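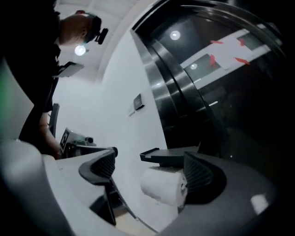
I sell two versions of the Raltari hand-held gripper kit, and the question I get most is which one records cleaner motion, so I finally sat down and wrote up what we did to find out. The short answer is that the finger pads matter less than I thought and the markers matter a lot more. Our method is simple enough for a small lab to copy. One person wears a head-mounted unit, works with a gripper in each hand, and we compare what the head view says about each hand with what the grippers recorded for themselves. The ribbed black pads are the ones that ship with the kit, and I like how they reach up on both sides of something like a toilet paper roll without hiding all of it from the gripper's own camera. That view turned out to be worth a lot when Réka Bognár started labeling the contact moments by hand (thank you, Réka!).

We ran 14 short household tasks with the standard kit and then the same 14 with our older Zoltivden marker mounts. Same operator, same rooms, same order. Irén Deák did the alignment between the streams, and she threw out 7 takes where the clocks had drifted too far to trust. I wanted to keep a couple of those. She said no, and she was right.
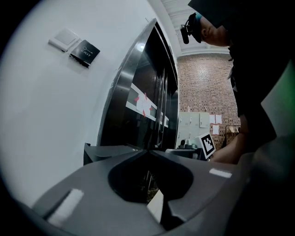
The part that surprised me was how much trouble we had whenever a hand turned away from the head camera. With the flat marker cards on the old mounts, the tracker would lose a gripper during a twist and then pick it up again a little off from where it should have been. You could see the jump in the plots, like a hiccup. The cube mounts cut those jumps by 38 percent over the full set of tasks. I don't want to oversell that, because it's one operator and one set of rooms, and Rocío Cuadros is repeating it at Emar with taller people and messier counters. If her numbers come out different I'll put them up on this page too. 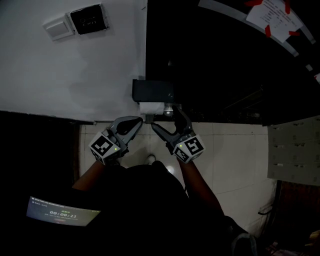
Small things near a corner are still the hardest case for us. Your wrists come in close, the fingers point at each other, and the software has to keep left and right straight while the two tracks almost touch. A little white box at the edge of a black countertop makes a pretty good test for this, with both grippers closing in on it and the printed cubes still in view from overhead. We got usable tracks from most of our corner takes with the cubes on. Shiny counters bother the depth estimate more than the markers, so if your lab has one, expect to do some cleanup afterward.

What you get in the kit: 2 grippers, both cube mounts, a spare set of pads, the charging cable, and the alignment scripts Irén wrote (they come with notes, read the notes!). The head mount is sold separately. If you already own the Pietrzak strap it fits fine, just move the buckle around to the side first or it pinches.

Questions about the method go to me, and orders go to Hidayah Kwok at the sales desk. The next batch ships in June.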